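Gripper notes, May -- Nokstead bench

Swapped the fingertips on both arms this morning. The Birnine pads are off and the Seol ones are on, left and right, so at least the two sides match. Controller settings left alone for now. Closing force is at 39 on both, same as last week.

Task is the measuring scoops into the orange bin. Thin handles flat on the wood are what the old pads were worst at, so I stayed with those. Hafþór Brynjólfsdóttir wants handovers between the arms tried as well, and I did a few after lunch. 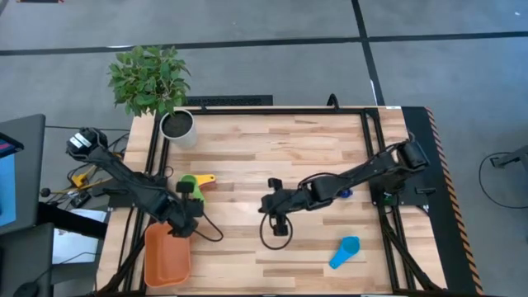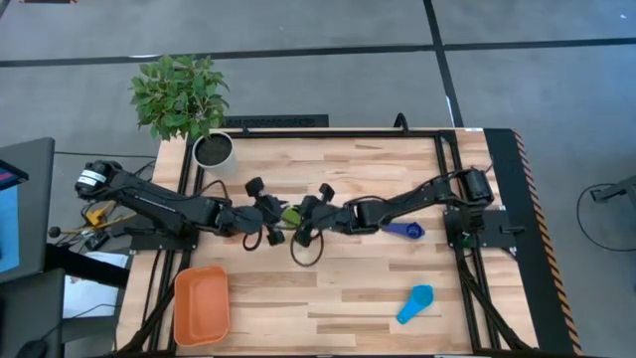 Blue scoop not moved in either, bin still empty.

Seol pads get under a handle more easily but they twist if the grip is off centre. Had 8 slips before I dropped the approach speed to 90, then 2. Not a fair test -- I'd changed the wrist angle too. Do it again with the angle fixed.

The cable loops at the wrists need sorting. I don't like how much slack there is when the arms come close together. Shorter lead or a clip on the forearm, whichever we have in the drawer.

Fanel controller not tried yet. Need the right plug first. Ask Hafþór where the spare went.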